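Ormont Greifmodul - Betriebsanleitung
Kapitel 8: Störungen und Sicherheit
Zuletzt aktualisiert: April
Lesezeit: 4 Minuten

8.4 Greifer schließt nicht, Störung "Endlage nicht erreicht"

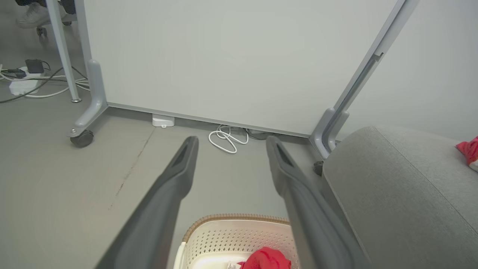 Die Störung wird ausgelöst, wenn die Steuerung einen Schließbefehl gesendet hat und die Finger die Sollposition innerhalb der Überwachungszeit nicht erreichen. Der Arm hält in der aktuellen Pose an, die Antriebe bleiben bestromt. Der Greifer verharrt in der zuletzt gemeldeten Öffnungsweite, in den meisten Fällen ganz geöffnet.

Bei textilem Greifgut tritt die Störung gehäuft auf. Lose Wäschestücke können sich zwischen Finger und Führung legen und das Getriebe blockieren, auch wenn von außen kein Stoff zu erkennen ist.

WARNUNG - Quetschgefahr. Nach dem Lösen einer Blockade können die Finger ohne weiteren Befehl schließen. Nicht zwischen die Finger greifen, solange der Antrieb bestromt ist.

VORSICHT - Stolpergefahr. Leitungen, Mehrfachsteckdosen und Netzteile am Boden vor Beginn der Arbeiten aus dem Laufweg nehmen. Stühle und rollbare Möbel aus dem Schwenkbereich entfernen oder gegen Wegrollen sichern.

Vorgehen

1. Not-Halt betätigen. Die Anzeige am Bediengerät wechselt auf "Sicherer Halt".
2. Alle Personen aus dem Arbeitsbereich weisen. Das gilt auch für Personen, die an angrenzenden Tischen sitzen.
3. Hauptschalter ausschalten und gegen Wiedereinschalten sichern. Entladezeit laut Typenschild abwarten.
4. Greifgut und Behälter von Hand entfernen. Eingeklemmten Stoff in Fingerrichtung herausziehen, nicht quer dazu.
5. Beide Finger auf Faserreste prüfen, insbesondere die Aussparungen nahe der Fingerspitze. Reste mit einer Kunststoffpinzette entnehmen.
6. Finger von Hand langsam zusammenführen. Der Widerstand muss über den gesamten Weg gleichmäßig sein. Ist er es nicht, weiter mit Abschnitt 8.5.
7. Spannung einschalten, Not-Halt entriegeln, Störung quittieren.
8. Referenzfahrt des Greifers ohne Greifgut starten. Erst danach den Behälter wieder einstellen.

Hinweis: Wird die Störung vor Schritt 4 quittiert, übernimmt die Steuerung die blockierte Stellung als neue Endlage. Der Greifer meldet dann "geschlossen", obwohl die Finger offen stehen. In diesem Fall die Referenzwerte löschen und ab Schritt 1 neu beginnen.

Tritt die Störung nach 4 Referenzfahrten erneut auf, das Modul außer Betrieb nehmen. Zyklenzähler und Seriennummer notieren und an den Service melden. Ansprechpartner für Greifmodule ist Leonardo Vitale, für Steuerungen Sveva Zuccaro.

Kontakt: Ormont Service | © Ormont | Nach oben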